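4.2 Visitor responses in the Nieto room

The second part of our study concerns the room in which the Nieto murals are shown at Lasville. The room was opened again in March, after the panels had been cleaned and the lighting was changed. We placed response cards on a small table near the exit and collected 77 of them, of which 73 could be used for the analysis. The other cards were either blank or not possible to read.

Most visitors wrote about the size of the panels and about the colour of the river in the north wall. Fewer wrote about the preparatory drawings, although these hang at eye level and have the longest labels. Fankhauser and Gökçe observed the same in the Ratwood exhibition, where the sketches were passed quickly and the finished works held the people longer. We think that the order of hanging plays a role in this, as the drawings come after the murals and the visitor is by then already tired.

A smaller group of cards spoke about cloth. The painter gave much attention to the folds of shawls and work clothes, and several visitors compared these folds with textiles they know from home (Figure 6).
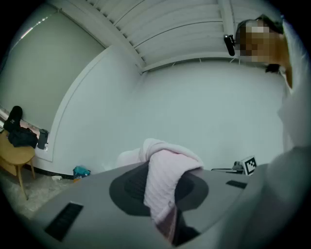 Figure 6. Pale pink fabric with a ribbed texture, showing a rounded fold.

Ching-wen Lu objected, when she read an early version of this section, that such comparisons tell us more about the visitor than about the mural, and that they should be counted apart. We have followed her advice in Table 3.

© Zunden Papers on Museum Study | Contact | Back to top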